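Where Does the Gold in the Ground Go?

Have you ever picked up a stone that glittered and felt quite sure, for one lovely minute, that you had found gold? Lots of people have! Most shiny stones turn out to be pyrite, a mineral so good at fooling people that it got the nickname "fool's gold." But real gold is out there, and it has a long story to tell, so get comfortable.

Gold is older than the Earth. It was made far out in space, when very heavy stars crashed together or blew apart, and the tiny bits drifted around until some of them became part of our planet. Most of that gold sank down to the middle of the Earth long ago, while everything was still melted and gooey, and it is much too deep for anyone to reach. The gold we can get at is in the rocks near the top. Hot water moved through cracks in those rocks, carrying a little bit of gold with it, and left the gold behind in thin yellow lines called veins.

Then came the rain and the rivers (rivers are very patient). They wore the rocks down, grain by grain, and washed the gold along. Gold is heavy, so it drops to the bottom wherever the water slows down, like on the inside of a bend. If you ever try panning, that is the place to start!

My grandmother, Hanne Pelkonen, took me panning on Undon Creek every July when I was small. You scoop up some gravel, dip the pan in the water and swirl, and swirl, and swirl some more, and the light sand slips over the side. In 5 summers we found three flecks, each one smaller than a sesame seed. She kept them in a jar on the kitchen windowsill and showed them to everybody who came by, even the mailman.

Why do people love gold so much? Well, it is pretty, and it doesn't rust. A gold ring lost in the mud for 1,000 years can come up still yellow. It is soft, too, so you can hammer it into sheets so thin that light shines through them. And electricity runs through it very easily, which makes it handy for a job you might not think of. Computers have a thin coat of gold on some of the small parts where one piece touches another, so the connection stays clean. 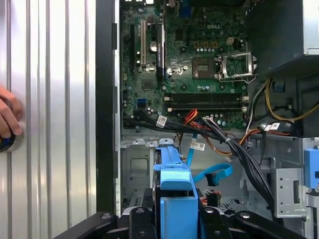
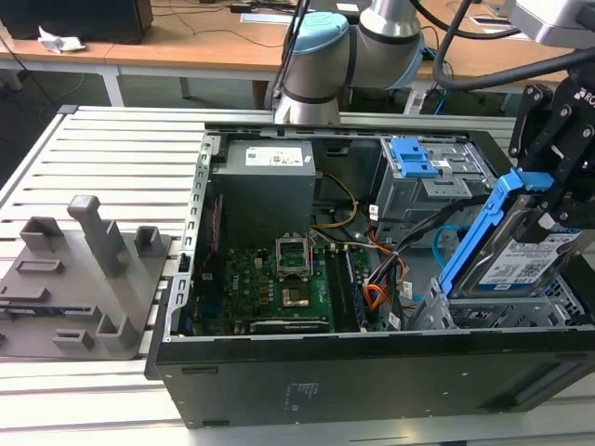
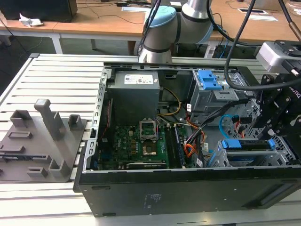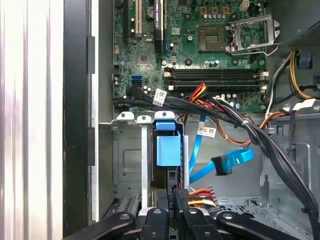
Desktop computers with the case open. The green board inside is called the motherboard.

When a computer is too old to use, please don't put it in the trash. Ask a grown-up where your town collects old electronics. The gold can be taken out, melted, and used all over again, and it is every bit as good as gold fresh from a river.

Words to know
Vein: a thin line of metal or mineral inside a rock.
Panning: washing gravel in a pan to look for gold.
Pyrite: a shiny yellow mineral that looks like gold.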